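Gripper stops closing after 23 cycles — anyone else?

rin_furukawa
Posted 09/11/2023
Hello all. My hand-held gripper from Madis closes normally, then at cycle 23 the left finger stays behind and the controller shows a position fault. After power off it works again, until 23. I already changed the cable.

Hekport
Sounds like the motor driver overheating. Let it rest and try again.

rin_furukawa
I waited one night. Same fault, same cycle — so I don't believe it is heat.

mahnaz_s
I would look at the pads before the electronics. When ours got rough, the fingers were sticking to each other and the force limit was reached. We had over 1000 grasps on them by July.

Hekport
I disagree. Worn pads don't choose the same number each time. Check the counter in the firmware.

tomoyo.n
Both could be true. Please do not raise the force limit to hide the fault. A colleague did it and got a badly pinched finger. Rin, can you show the tips?

rin_furukawa
Thank you, I will not touch the limit. My fingers, open:

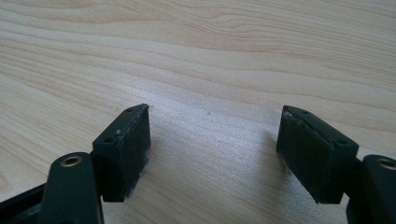

Both tips over the table. Scuffs along the upper edges, lower edges ragged.

mahnaz_s
Those edges I would replace. Check also the pivots for play, with power off.

Hekport
New pads are fine, but I still bet on firmware. Which version?

rin_furukawa
Version 7. I will order pads and post the log when I have it.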